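Subject: Re: [shop-users] Postage by weight and the free delivery rule

Hello all,

Thank you for such a kind reply, and sorry mine has taken a while. You wrote:

> Have you tried turning off the Skanda cache and saving
> the zones again? We had the same trouble after the July
> update, and old rates kept turning up at the checkout.

I did just that last night, with a pot of tea beside me, and the old rates have gone — what a relief! Our little Vedwood shop has 788 products in it now, bowls and boards for the most part, and I really was dreading opening each one to check its weight.

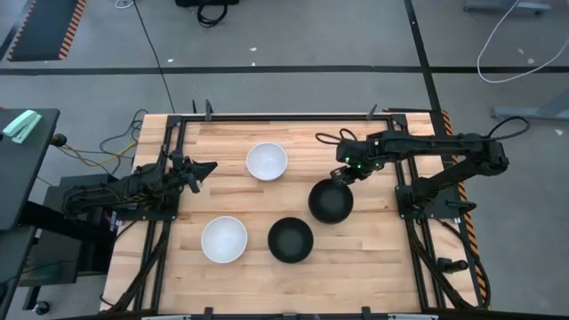
What I still can't get right is the free delivery rule. I have it set for baskets over 300, but as soon as a customer adds a voucher the Jornberg add-on looks at the total before the discount, and so they get free postage when they shouldn't. I have moved the rule up and down the list and it makes no difference that I can see.
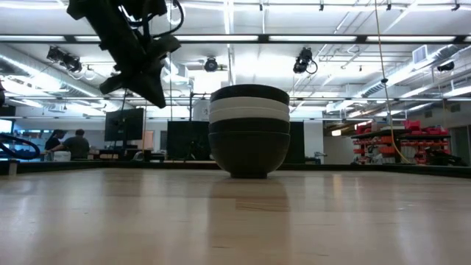 It may be that Toivonen (our theme) brings its own basket page and muddles things, so I shall switch to the plain theme for an evening and see. If anyone has the two working happily together I would dearly love to know which versions you are on. My settings at the moment are:

1. Three zones, with the home zone first in the list.

2. Vouchers applied before tax, one to a basket.

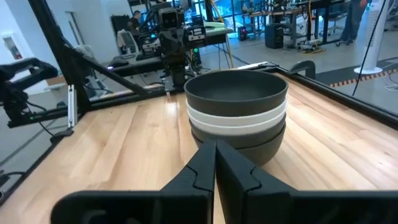
3. Weight bands up to 9 kg, then collection only.

Warm wishes to everyone, and thanks again for your patience with me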